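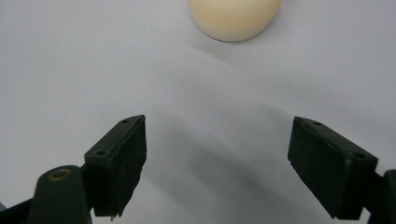

3.2 Backgrounds and the placing of small pale objects

The second part of the study dealt with small, light-coloured items laid out singly on a plain ground. Work of this kind is common in small collections, where eggs, beads, buttons and turned pieces are sorted and recorded on whatever surface is to hand. Handbooks tend to say only that the ground should be "clean and neutral". We wanted to know how much the choice of ground affected the person doing the sorting, and in particular how easily the edge of a pale object could be found by eye.

The items came from the Sturkdale store, which holds 234 catalogued pieces of a suitable size out of a total of some 4,000. Pieces with a painted or printed surface were left out, as were any that could not be laid down without a support. Those that remained ranged from chalk white to a warm cream. Rounded shapes made up the larger share, and they gave the most trouble in the earlier trials at Clondemthorpe, where several had rolled off the sheet during sorting.

Two grounds were compared. The first was a white sheet, laid straight on the table and replaced when marked. The second was a mid-grey felt cut to the same size. Both were used under the ordinary ceiling lights of the workroom, without lamps, as this is how most of the sorting at Sturkdale is done. Sessions took place in September and lasted until the tray was finished or until 11 pieces had been handled, whichever came first.

Figure 2. A cream-coloured rounded object on a white ground. A soft crease runs diagonally down and to the right from just below the object, and a broad grey shadow lies across the lower part of the ground.

Three things affect the look of a white ground in use. The first is the difference in tone between object and ground, which for cream on white is small. In Figure 2 the lower edge of the object is lit more brightly where it curves towards the surface, and the shadow it casts is very faint. The outline can still be followed, mainly through the warmer colour of the object. Sorters reported the same thing in their notes: with cream pieces they went by colour, and with the chalk-white pieces they had to bend down and look from the side.

The second is the condition of the sheet. A fold or crease makes a ridge with a lighter and a darker side, and at a glance this can be stronger than the edge of the piece itself. Sheets stored flat in a drawer gave fewer complaints than sheets kept rolled. Pressing a creased sheet under boards overnight helped with shallow marks but did little for a sharp fold. We did not test whether a crease also helps to stop a rounded piece from rolling, although two sorters believed that it did and placed their pieces accordingly.

The third is shadow from whatever is above or beside the sheet. Such shadows are soft under ceiling lights and fade out gradually, so that there is no clear line where the white ground stops being white. Sorters who judged colour against the sheet gave less steady answers when part of it lay in shade. The effect was weaker on felt, where the ground was already dark enough for a change in tone to pass unnoticed.

Felt had its own faults. It shed fibres on to pieces with a rough surface, and cleaning these off took longer than the sorting. It also made cream pieces look paler than they did on the sheet, and the colour notes taken on felt had to be checked again by the window. Đào, the colour chart used for these notes, has few steps between ivory and pale yellow – a gap that matters a good deal for this store.

For the remaining trays we kept the white sheet, stored flat, and moved the table so that the sorter faced the windows. The results for the Duvville trays, which were sorted under this arrangement throughout, are given in the next section.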